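Pumeck Arm and Hand Package: Service Offer and Review Findings
Speaker notes, Garkico briefing for prospective sites, Jul 7, 2025 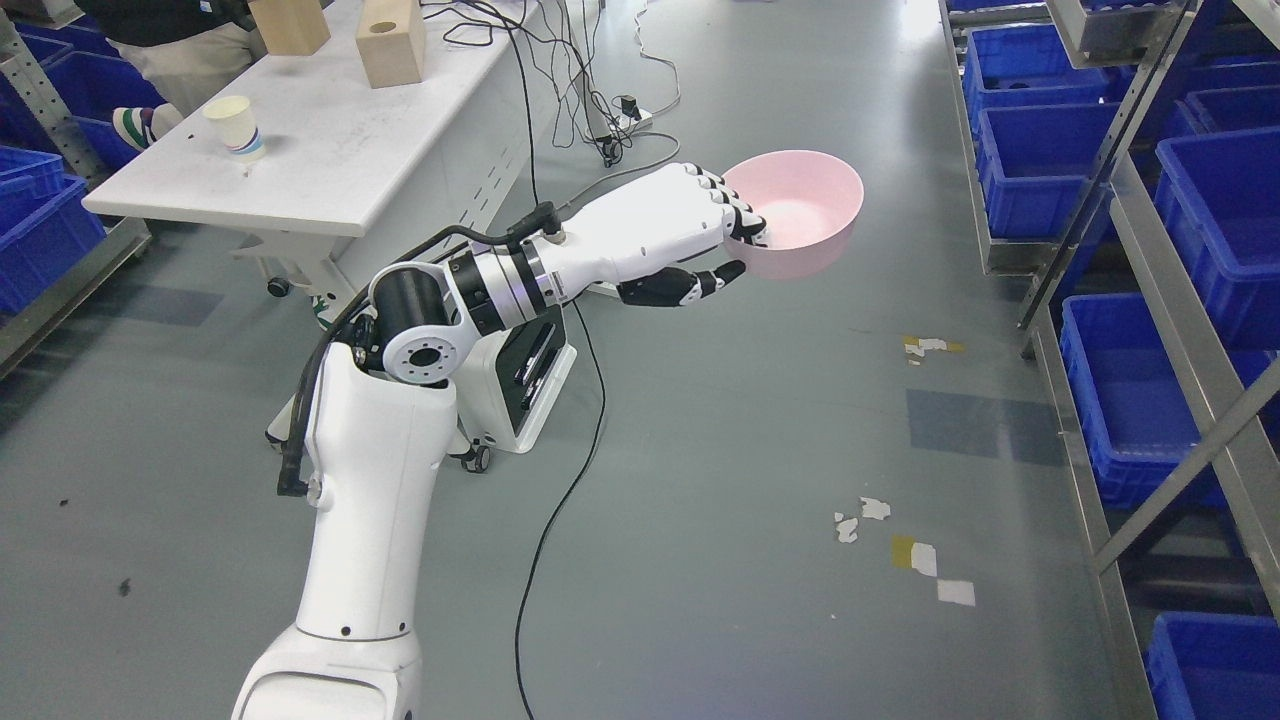
Slide 1. Opening

Thank you for the invitation to present. The purpose of this session is to set out what the Pumeck package contains, what Garkico undertakes to provide with it, and what our review at the Grikden site found. Questions on price will be taken at the end, as the figures depend on the length of the contract.

Please note that the slides will be circulated. There is no need to copy the tables.

Slide 2. What is on offer

The package is a single arm with a five-fingered hand, supplied with control software, a task library and a support agreement. It is intended for light handling: bowls, cups, small boxes and similar goods. It is not offered for sharp items, glassware or anything containing hot liquid, and the agreement says so in plain terms.

Sites may take the arm alone and fit their own gripper. Garkico will support this, but the task library is written for the hand and will not be available.

(Pause. Sites with existing grippers usually ask about this point.)

Slide 3. The hand

The fingers are jointed in short segments. For a round bowl, the taught grip places the fingertips over the rim and inside, with the thumb underneath on the outer side. We reviewed this grip in more detail than any other, as rims are a common cause of drops in our experience.

A smooth, glossy surface is a harder case than a matt one. Members of the audience should ask any supplier, ourselves included, which finish was used in testing. A demonstration with one bowl should not be read as a result for a full set of crockery.

Slide 4. Review results

The review covered 87 pick attempts on bowls, all at the same working height. Of these, 16 needed a second attempt and 2 ended with the bowl being dropped. Both drops occurred during the turn away from the table – the grip itself had been scored as sound. The turning speed was then reduced in the settings.

We have not repeated the full set at the lower speed. This should be stated clearly if the question is raised.

Slide 5. Space and cabling

The arm needs clear space on the side towards which it turns. Racks may stand close by, provided that bins do not project into the working area. The site survey will mark the limits on a floor plan.

Cabling was the weakest part of the Grikden installation. The review recommended a fixed route for power and data, kept away from the walking path, and enough slack at the elbow for the full range of movement. Loose extension leads should not form part of a permanent installation. The Sjögren cable kit is now listed as an option, and we advise new sites to include it.

Slide 6. Service terms

The standard agreement covers two planned visits a year, remote help during working hours and replacement of worn finger parts. Damage from use outside the listed tasks is charged separately. Staff training takes 55 minutes per group and is held at the site. Further groups can be booked at the same rate.

Any change to the task library is tested by Garkico before release. Sites may decline an update, but support for an older version ends after one year.

Slide 7. Points to raise before signing

Sites are asked to send a list of the items to be handled, with sizes and weights, and to mark those that break easily. Please also confirm who will hold the key to the control cabinet and whether the floor can be kept clear at all times.

Leave this slide up during questions. Price sheets are in the second folder.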